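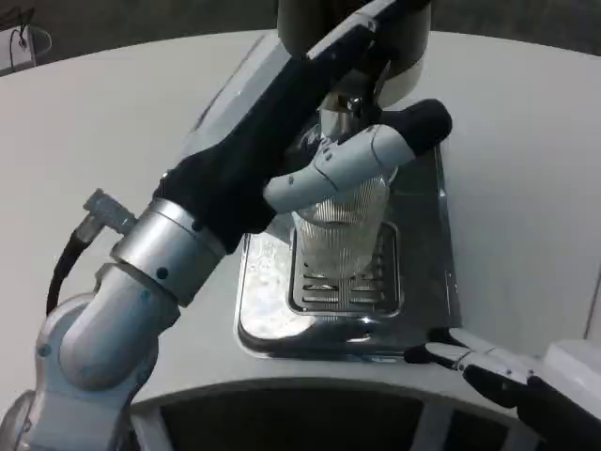

Our project studied free throws in student basketball. I measured the players of the Laing team, and Niilo Huttunen recorded every shot in one table. We wrote this report at a white counter with a curved edge, and there we also chose the 172 shots to compare. 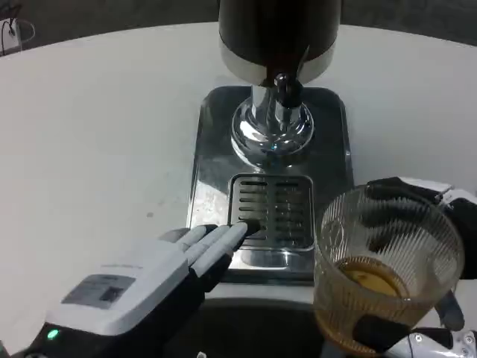
The first question was the effect of rest. Players shot 8 times after a break and 8 times after running. A drink is part of a break, and a dispenser with a small spout over a chrome base is enough for it. Struan Hepburn missed more shots when he was tired. 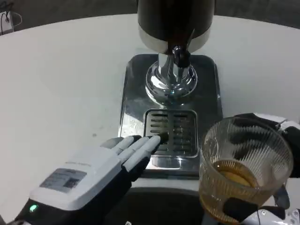

Figure 3. Drink dispenser with black tap, on a round white table.

Of the 172 shots, 167 were valid. The other shots were taken from outside the line. In March we want to repeat the test with 200 shots.

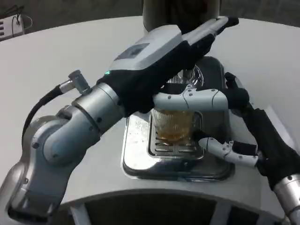
Figure 4. Ribbed glass with an amber-brown drink.

Thanks to Innes Imrie for reading the draft.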